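Final Project Report: Collecting Demonstrations for a Box-Handling Policy
Nurkeck Technical Institute, Senior Project in Applied Robotics
Submitted in partial fulfillment of the degree requirements
May

1. Summary

The project gathered a set of teleoperated demonstrations of box handling for later use in training a control policy by imitation. Work was carried out in the Sturnton laboratory over 12 weeks. The final set, named Flerkau, holds 1247 accepted episodes in 3 task families. A baseline policy was trained on the complete set, but the main subject of this report is the collection itself: how the episodes were recorded, how they were screened, and what the team would change before a second round.

2. Background and Purpose

The preceding senior project at the institute trained a policy on scripted motions. That policy performed acceptably when the cartons were placed exactly where the script had placed them and poorly in most other cases. Its final report recommended that human-operated demonstrations be used and that the starting layout be varied between episodes. The present project took up that recommendation.

The purpose was defined at the proposal stage as follows. The team was to produce a documented set of demonstrations, recorded under written procedures, that a later student group could extend without having to consult the original operators. Training a policy was listed as a secondary goal. It served mainly as a check that the files were complete and that the recorded actions lined up with the recorded video.

3. Tasks

The first family, Reach and Align, requires the operator to bring the gripper from a rest position to a carton and hold it square to the nearest face. No contact is made.

The second family, Push to Line, requires the operator to move a carton across the work surface until one edge meets a taped line.

The third family, Lift and Shelve, requires the operator to grasp a small carton, raise it, and set it on a shelf. This was the hardest of the families to perform by remote control and accounts for most of the rejected recordings.

An episode begins when the operator presses the record pedal and ends when the pedal is pressed again. Episodes longer than 30 seconds were stopped automatically. The limit was chosen after the pilot phase, when it was found that long recordings consisted mostly of hesitation.

4. Recording Setup

The arm was operated through the Nnaji teleoperation program, which the laboratory already maintained for coursework. For each episode the program stored the joint positions, the gripper command, the operator input, and the video from a small camera carried at the wrist. A fixed overhead camera was tested during the pilot phase and then dropped. Its view was blocked by the arm in a large share of the Lift and Shelve recordings, and keeping two video streams in step required more effort than the schedule allowed.

The wrist view has known limits. A considerable part of each picture is taken up by the robot's own hardware, and the remaining area shows the surroundings only in part. Surfaces passing close to the camera can be blurred when the arm is in motion. The team considered masking the robot's body out of the video before training. The masks were not applied, on the grounds that the position of the gripper in the picture may itself be useful to the policy, and that a later group can add masks but cannot recover pixels that have been deleted.

5. Collection Procedure

Sessions were held in the afternoon and followed a printed checklist. Before the first episode the operator returned the arm to its rest position, ran the joint check, and confirmed that the clock on the recording computer matched the clock on the controller. A second team member then set out the layout for the session from a numbered list. The list had been generated in advance so that operators would not drift toward layouts they found comfortable.

Operators changed places after each block of episodes. Early in the project one operator had recorded nearly all of Push to Line, and the resulting motions were noticeably alike. The team reassigned the remaining blocks and recorded additional episodes with the other operators. The original recordings were kept, and the operator number is included in the metadata for every episode.

Failed attempts were saved in a separate folder and labeled with a short reason code. They are not included in the accepted total.

6. Screening

Every episode was reviewed by a team member other than its operator. The reviewer played the video at normal speed, examined the joint plot, and entered a decision. The usual grounds for rejection were a dropped carton, a missing block of video, or a recording that started after the motion had already begun. Where the reviewer was uncertain, the episode was set aside and discussed at the weekly meeting.

One problem was found late. In a portion of the March recordings the gripper command had been stored one step behind the video. The delay was constant and could be corrected by a script, and the corrected files were reviewed a second time. The uncorrected versions remain in the archive with a note in the header.

7. Baseline Policy

A behavior cloning model was trained on the accepted episodes and tested on the arm under supervision. It carried out Reach and Align reliably, completed Push to Line when the carton began near the center of the work surface, and was seldom able to complete Lift and Shelve. The usual failure in the last family was a grasp attempted too early, with the gripper closing short of the carton. The team believes that slow approaches are underrepresented in the set, as skilled operators tended to close quickly — a habit that is visible in the joint plots.

These tests were limited in number and should be read as a check of the data. They do not support a comparison with other methods.

8. Recommendations

A second round of collection should begin with Lift and Shelve, while operators are fresh and the remaining schedule is open. Operators should be asked to record a fixed share of slow approaches. The clock check should be repeated at the midpoint of each session as well as at the start. Layout numbers should be entered by barcode; typing errors in this field took several days to find and correct.

The team also recommends that the review form be shortened. Two of its fields were never used in any decision, and reviewers reported leaving them blank by the end of the project.

9. Access to Materials

The accepted episodes, the rejected episodes, the layout list, and the correction script are stored on the Sturnton laboratory server under the Flerkau directory. The checklist and the review form are attached to the archive copy of this report. 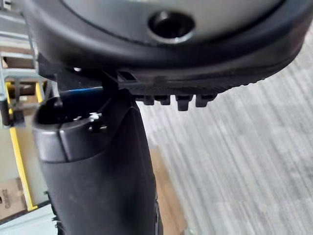
Figure 1. View from the wrist camera, with part of the arm and the rack behind it.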